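Home | Data | Docs | Changelog | Contact

Vekmont Charging Sessions – Data Card 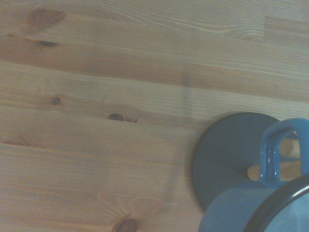 The set holds 3116 charging sessions logged at Lumico public stations. Each row is one session, from plug-in to unplug. Sessions shorter than two minutes were dropped before export.

Files

sessions.csv – one row per session
stations.csv – one row per station, 17 in total
units.txt – units for every numeric column

Main columns

session_id, station_id, start_local, end_local, energy_kwh, peak_kw, soc_start, soc_end, connector

Times are local, with no offset stored. soc_start and soc_end are blank for AC sessions, as the stations do not receive battery state over that connector. peak_kw is the highest 20-second average, not the highest single reading.

Known problems

Stations on the Quintana firmware report energy_kwh in whole numbers. Do not mix them with the other stations when fitting charge curves. Two stations were offline for part of February – the gap is left as is. Vehicle make and model were never collected.

Loading

Read all ID columns as text. Leading zeros matter.

License and use

Free for research and teaching. Resale needs written permission from Restance, which maintains the files. Report errors with the session_id and the column name.

Contact: Restance data desk | © Restance | Back to top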